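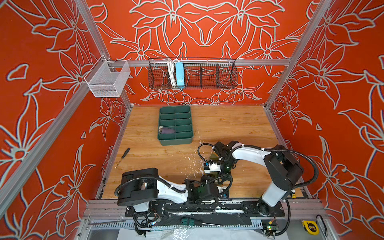
Dutstead open day – notes on the two-arm cell

Board: Automation and small robots
19 replies shown

millrace_b
Posted in September

I went round the open day at Dutstead and spent most of the afternoon at the two-arm cell, so I am putting my notes up for anyone who is thinking of building something similar. The handout called the cell Minja and the control software Stadska. Rikolside supplied the frame and the base plate.

Layout first. Both arms stand on one black metal base plate along the front edge of the table, with the shared work area between them and the walls on the remaining three sides. The frame is aluminium extrusion. The table is a light wood-grain laminate. The job on show was cloth handling: pick a cloth out of a divided tray, pass it from one gripper to the other, put it back in a different slot. Each run was started by hand from a laptop outside the cell.

I watched three full rounds. Two finished without help. In the third the receiving gripper closed on a single layer at the corner and the cloth slipped during the pass. The operator stopped it, put the cloth back and started again.

Points I wanted to check and did not get to: cycle time limits, whether the handover position is fixed or worked out each time, and what happens if the sensor module on the right-hand arm loses its connection in the middle of a move.

tolerance_stack
I was there in the morning. The handover position is fixed, I asked. Both arms go to a taught point over the middle of the table and the right arm then makes a small correction. The correction is limited to 19 mm in any direction. Outside that it gives up and goes home.

millrace_b
That fits what I saw in the third round. It made one correction, waited, and closed anyway. I would have expected it to give up.

tolerance_stack
It would have been inside the limit. The limit is on where the cloth is and says nothing about how many layers are between the fingers.

wet_solder
Why cloth? Every open day I have been to in the last few years has had a robot folding something. A rigid part with a known datum would show far more about the cell. You could put a dial gauge on it and get a repeatability figure. With cloth all you get is "it worked" or "it didn't".

millrace_b
Because a rigid part can be passed between two arms open loop, and has been for decades. I agree about the figure though. No repeatability number was given in the handout or in the talk.

wet_solder
Then I don't see what anyone is supposed to take away from two successes out of three. That is a sample of nothing.

parallax_error
It was an open day, wet_solder, nobody claimed it was an acceptance test. The talk before the demonstration was clear that they are working on the grip check and that it is not finished.

Anyway, my question is about the walls. Orange with big lily outlines all over. Is that there for a reason? I would have thought a busy high-contrast print behind the work was the last thing you want if there is a camera looking across the table.

tolerance_stack
I asked that as well. The linings are changed from time to time so that the vision side does not come to depend on one plain background. Whether that helps with a taught handover point is another matter.

parallax_error
So they are making it hard on purpose. Fine. I would still want to see the same job run against plain grey, so that there is something to compare with.

greycap
Different subject. Did anyone look at the housekeeping? There was a screwdriver lying on the table near the left side, inside the walls, and another one across the front with a hex key and a tape measure not far off. In any plant I have worked in, you would not be allowed to enable the drives like that. A loose tool inside the reach of an arm is a projectile or a jam, depending on where it gets hit.

millrace_b
I noted the one on the table. It was well to the left, and both grippers were working in the centre in front of the tray. I did not see an arm go near it.

greycap
You did not see it because the program did not send it there. The question is what happens when the program is wrong. Reach is reach.

wet_solder
Agree with greycap for once. Clear the table, then run.

tolerance_stack
In principle yes. In practice it is a development bench and they had been adjusting the left gripper before lunch. The speed was capped for visitors. I would be more worried about the small circuit board fixed near the base of the right arm with its wires in the open. One careless reach for the tape measure and you have pulled a lead.

greycap
A cover for that would take ten minutes to make.

lagging_phase
Came to this thread looking for cable routing. How have they done the arms? I have a pair of similar size and the conduit catches on the elbow whenever the upper link folds back.

millrace_b
Black corrugated conduit, outside the links, looped round the joints with a fair amount of slack. On the right arm it goes in an arc round the shoulder and the elbow. Below the base plate there is a perforated aluminium tray along the front of the cell. I assume the main runs go in there but I did not get down to look.

lagging_phase
Slack is where mine goes wrong. Too much and it sags into the work, too little and it pulls tight at full reach. Did they clip it at the elbow?

millrace_b
Could not see a clip from where I stood. Tolerance_stack may have had a better view.

tolerance_stack
I didn't look. What I can suggest is to fold the arm as far as your program ever folds it, fix the conduit there, then extend slowly with the drives off and watch where it goes tight. Leave one hand's width over that.

parallax_error
I did like the wire baskets. One long black one on the back rail, split into compartments, with the spare cable and a power strip standing upright in it, and a small white mesh one further to the left. Cheap, and it keeps that stuff off the table.

greycap
The white one was empty. Room for a screwdriver.

wet_solder
Back to the numbers. Has anyone asked Dutstead whether they log the grip check result for each run? If they do, a month of that would answer my complaint.

millrace_b
Stadska writes a log line for each handover, that was on one of the slides. I have sent a message asking whether the logs can be shared, and also about the lost connection case from my first post. No reply so far. I will add it here when I have one.

lagging_phase
Tried the fold-first method this evening. The conduit clears the elbow now but rubs on the shoulder housing at one end of travel. Going to move the lower fixing 3 cm back and try again.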